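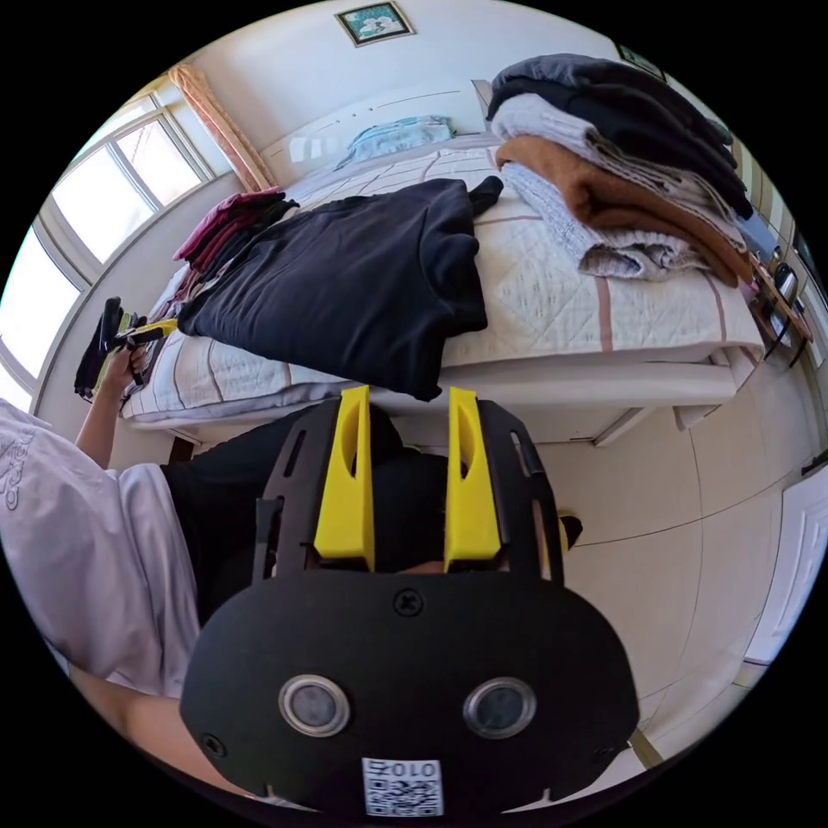

Bedding, Mostly: The Small Bedroom

I don't believe in bedroom makeovers. I've read a lot of them, and they all have the same trick in them, where somebody buys a throw and a lamp and the room is declared restful. The small bedroom at our place was never unrestful. It had a bed that was a pain to make and a closet with the wrong things in it, and I wanted both of those fixed without buying a throw.

So this gallery is about a single bed, its pad, its sheets and what goes under and next to it. Cormac Cullinane took some of the photos and I took the rest. He also thinks I'm too hard on mattress pads, and you can weigh that against the captions as you go.

THE BED

The bed with the quilted pad on and clothes lying over it. White, diamond stitching, thin pink stripes that look better under a sheet than they do on show. I was told the stripes help you line it up straight. They might, if you remember which way they're supposed to run.

The side of the base. Plain white panel, no drawers. I used to want drawers. Then I stayed a week in a room that had them and spent it pulling out somebody else's ski socks.

Bare mattress, pad off for washing. The maker says to turn it every March. I've asked three people in the trade why March and got three shrugs. We turn it when we think of it.

The label on the mattress, which can't be cut off without scissors and can't be read with the pad on. It promises "zoned comfort." I lay on all the zones. I could find one.

PADS

The Cekby pad, folded. Elastic straps on the corners only, and this is my main quarrel with it. Straps are fine for a person who sleeps like a board. Anyone who turns over will have a corner loose by the end of the week, and then the pad makes a ridge right at shoulder height.

Same pad after a wash, laid out on the floor. It shrank a little lengthwise. The packaging said it wouldn't. I wrote to the shop and was told the shrinkage was "within expectation," and I'd like to know whose.

The Enus pad, with a full skirt in place of straps. Holds better. Getting it on is a fight, and you have to start with the two corners by the wall, or you end up lying across the bed on your stomach to reach them. I started with the wrong corners twice before I wrote it down.

Two pads on at once, a suggestion from Miłosz Bielecka, who used to do rooms at a hotel and swore it made an ordinary mattress feel expensive. It felt like an ordinary mattress wearing a coat. He says I needed thicker ones. I notice that the answer with bedding is always a thicker one.

Corner detail, skirt pulled down and smoothed. This is as good as it ever looks. The photo was taken within a minute of doing it.

SHEETS

The 900 thread count set, still in its ribbon. It was a gift, and a kind one, and I had my doubts before I opened it. High numbers get made by counting each twisted strand separately, or so I've read in enough places to half believe it. These are heavy, slow to dry, and slippery enough that the blanket ends up on the floor.

Plain cotton set, washed more times than I could tell you. Softer than the one above, and it cost less than the ribbon probably did. Pillowcases have faded at the fold.

Fitted sheet, folded by the famous method with the corners tucked into each other. I'll admit it works. It takes me 4 minutes a sheet and I don't own enough shelf space to care that much about rectangles.

Fitted sheet, folded by my method - in half, in half again, then sat on. Also fits on the shelf.

Top sheet, hospital corner. Cormac did this one and wanted it in. It's a nice corner. The person sleeping there kicks it out on the first night, every time, and asks if we have a longer sheet.

PILLOWS AND COVERS

The Floton pillow, from the side. Sold as holding its shape for years. I'll come back to that in years. So far it holds its shape so well that it won't take the shape of a head.

Old feather pillow next to it. Flat at one end, lumpy at the other, and guests choose it anyway when both are on the bed. I've stopped arguing.

Cotton blanket, summer weight. A good thing and I've got no complaint. The hem is coming away at one end and I keep saying I'll sew it.

Comforter stuffed in its cover. The internet will tell you to roll it up like a burrito and turn it inside out. I tried it with the video playing beside me and ended up with a burrito. Two people, each holding a corner, is faster.

NEXT TO THE BED

The Hämäläinen stool that does for a nightstand. It holds a glass, a book and a lamp if the lamp is small. People ask if it's uncomfortable as a stool. It is.

Reading lamp clipped to the shelf. The bulb was described as warm. It's orange. You can read by it, though you may want to go to sleep, so maybe that was the idea.

Hooks on the back of the door. Cheapest thing in the gallery and the only improvement every guest has used without being told.

Rug, rolled up. It was meant to stop the cold-feet problem. It slid, it curled, and it caught on the door. The floor has been fine without it - socks exist.

THE CLOSET

Top shelf before. Four kinds of spare blanket and a box of cables for a stereo we gave away. I was in favor of keeping the cables until I tried to name one.

Top shelf after. Two blankets, one spare pad, the plain sheets. The 900s are on the shelf below, where I can feel guilty about them more easily.

Vacuum bags, sealed. Flat as promised on May 1, 2018, when I put them away. I looked in on them a while later and they'd gone soft and round again. I've checked the seals, I've used the little slider clip, and I now think of them as regular bags with a good first day.

Lavender sachets. They're supposed to keep moths off. We had no moths before and have no moths now, so I can't tell you a thing.

WHAT I'D KEEP

If you have one single bed to sort out, I'd buy a pad with a skirt, two sets of plain cotton sheets and some hooks, and I'd leave the rest in the store. Wash the pad before you decide whether it fits. Put it on the far corners first.

Miłosz has sent a message to say that the double pad deserves a fair trial in winter, with thick ones. I've told him he can bring the second pad himself. If he does, I'll add a photo to the pads section, and a caption, and he probably won't like it.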